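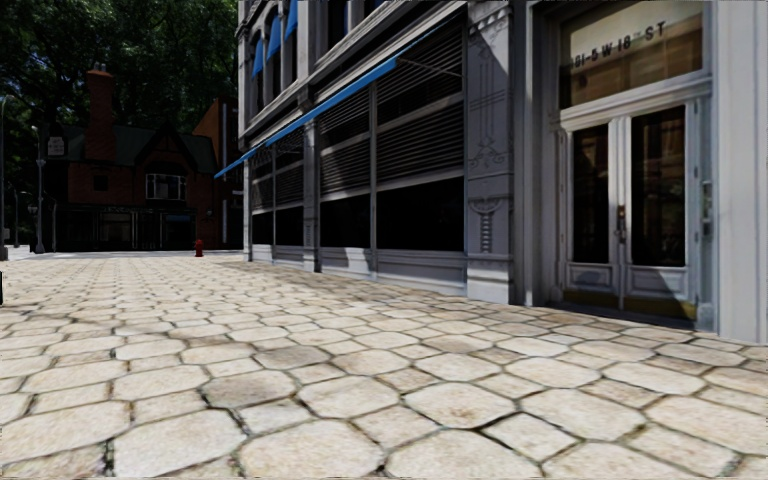 Image credit: Kustudell

Tuesday, October 8, 2019

My phone told me last week that I had walked 70 percent of my goal and that I should "finish strong." It was nine at night. I was brushing my teeth. I have been wearing a Zikham band since December because my health plan knocks a little off the premium if I do, and I'd like to put down what I think of it before the renewal form shows up.

Start with the goal. The band picked it for me. I typed in my age and weight and it gave me a number, and when I went looking for where the number came from, the help page sent me to a blog post, which sent me back to the help page. I wrote to support. They told me it was "personalized." My sister-in-law, who is 19 years older than me and has a bad hip, got the same one.

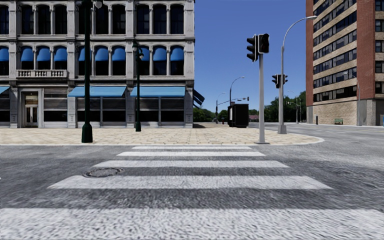

Step counts are the part everybody trusts, and I don't see why. I wore the band on one wrist and an old Curnier clip-on at my waist for 7 days, and they never agreed once. On the day I spent mostly in the car, the band was far ahead. It likes potholes, I guess. It also doesn't care what kind of walking you do. Going over a crosswalk with five white stripes and a manhole cover in it counts exactly the same as pacing the kitchen while the pasta boils, and pushing a full grocery cart counts as standing still.

Then there is sleep. Every morning I get a score. I had a 95 after a night when I was up at two and again at four with a sick dog, and the app congratulated me on my "restorative rest." I've read the forums, and people there will tell you it takes a few weeks to learn your patterns. I gave it ten months.

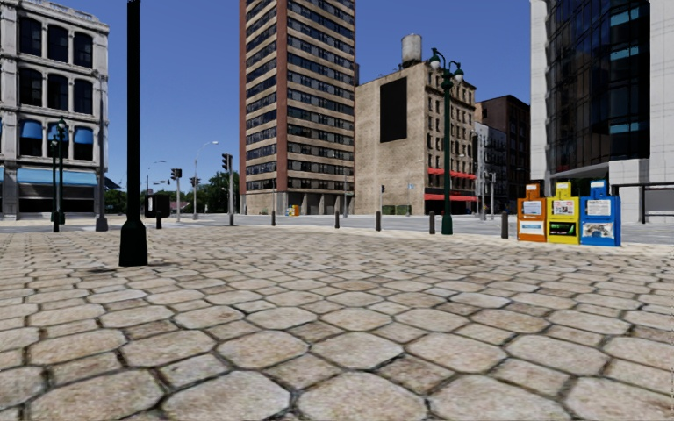 Paving stones and a clear blue sky.

What bothers me more is how quickly I started doing dumb things for it. I took the long way to the mailbox. I got annoyed at a friend for offering me a ride. I once swung my arm through an entire movie to close out the day, and it worked, so draw your own conclusions about the data my insurer is getting. 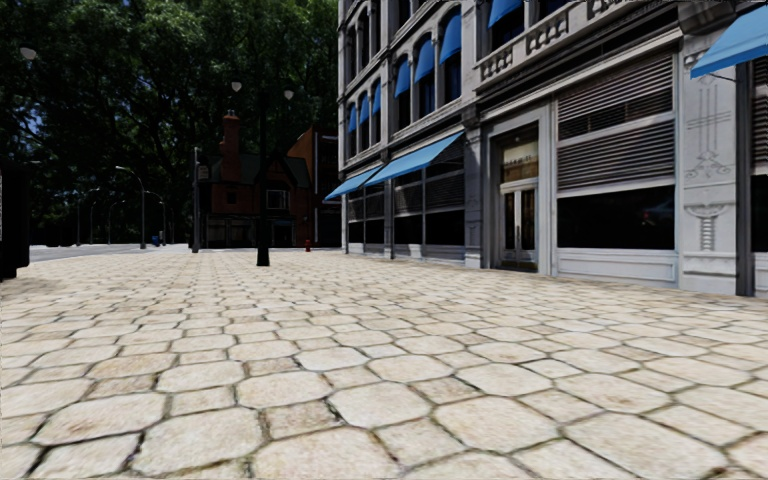
And they are getting it. Gosselin, the outfit that runs the discount program, says in its terms that it may share "activity insights with selected partners." I asked which partners. I got a form letter with a picture of a woman doing yoga on it.

I'm not against walking. I walked before, to the library and back most days, and I liked it fine. I can't say I walk any more now than I did then, whatever the charts claim, and I have nothing from before to compare them to except my shoes.

The discount comes to less than the band cost, by the way. I did the math twice. If the renewal form has a box for opting out, I'm checking it, and if anyone wants a gray Zikham with a scratched clasp, email me.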